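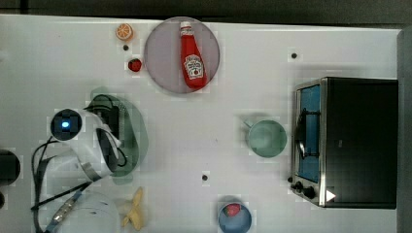 ## Pretreatment for high-FFA feedstock, small batch plant

**mdow_laing**
We run used cooking oil through a Memeo skid at the Laing site. Free fatty acid on the last three loads came in at 3, 5 and 9 percent. Base catalyst alone is giving us soap and a bad split. Is acid esterification worth adding at 3,235 gallons a week, or do I just buy better oil?

**r_lamont**
Add it. Sulfuric acid, methanol, 60 C, settle, then pull the water before the base step. Titrate every load.

**zwysocka**
Disagree at that volume. You need a lined tank and methanol recovery, and the payback is poor. Blend the 9 percent load down with the 3 and stay under 4.

**r_lamont**
Blending works until all the loads are bad. August oil usually is.

**mdow_laing**
Supplier is Brondside. They quote FFA at pickup, and my number is always higher.

**zwysocka**
How long does it sit, and what's the water? Wet oil in a warm tank will climb. Check that before you spend on acid.

**mdow_laing**
21 days in the outdoor tank. Water was 1,900 ppm this morning.

**a_donnelly**
That's too wet for base catalyst whatever the FFA is. Dry to under 500 and retest — I'd still want the acid step, but size it on the dry numbers.

**mdow_laing**
Drying the 9 percent load tonight. Will post the titration.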